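4. House rules for the folding cell

I wrote this section after Saulius Paulauskas asked me, quite fairly, why the Jedix guide told you how to switch everything on but never how to behave once it was running. So these are the rules we keep to at Besville, sim and real arm both. Read them through once before you start, then keep them open while you work.

4.1 Before the first grasp

1. Run every new garment in the simulator before it goes anywhere near the real table. I know it's tempting to skip this for a plain sock. Please don't.

2. Check the speed cap. It's set to setting 3 out of the box, and it stays at 3 for anything you haven't run before. The settings page will let you go higher - that doesn't mean you're allowed to.

3. Load the garment and write its name in the run sheet, with your own name next to it. "Sock, me" is no good to anyone in May when we're trying to find out who did what.

4. Find the emergency stop and press it. Yes, even in the sim! The on-screen button sends the same command as the big one on the wall, and I want your hand to know where it lives.

Note: if the stop doesn't bring up the amber banner, close Jedix and start again from step 1. A second press won't fix it.

4.2 Choosing where to grip

5. Switch to the wrist view and bring the fingers in slowly. Pick one end of the garment and go for the fabric right at its edge, well away from the middle. On our striped test sock I use the dark blue end, with the two fingertips coming together at its lower part and the rest of the sock left lying out to the side.

6. Look at what's between the fingers before you lift anything. You want a narrow strip of cloth in the gap and no great bunched-up wad. If you can't tell what you've got, open up, back off and come in again. I do this all the time and it costs a few seconds.

7. Don't judge the edge by its shadow. Dark fabric next to a dark shadow is the worst case, and I've happily tried to grip a shadow more than once. Follow the outline of the cloth round from a part you can see clearly.
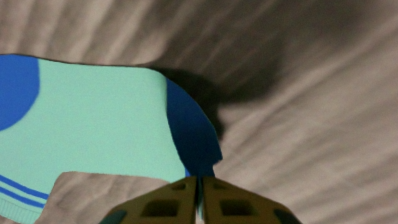
4.3 Lifting and letting go

8. Lift straight up first, then move across. Dragging is a separate skill with its own page, and Sayaka Honda has to sign you off for it.

9. If the garment slips, let it go. Never chase it with the gripper. Send the arm home, reset and log the run as a slip.

10. Log the failed runs too. Kane Wihongi went through the first 544 of ours, and the slips were far more use to him than the tidy ones.

Caution: on the real arm, hands stay outside the yellow line until the status light is off. Pausing the program isn't enough, as a paused arm still has power. If you need to straighten a sock by hand, do a full stop, wait for the light, then reach in.

Caution: one person drives at a time. If you swap over halfway, say so out loud and change the name on the sheet before anyone touches the controls.

4.4 Moving from sim to table

You can ask for table time after 4 clean runs in a row with the same garment. Bring your run sheet to Laine Priedītis, who keeps the bookings, and expect to do the first real grasp with one of us standing at the stop button.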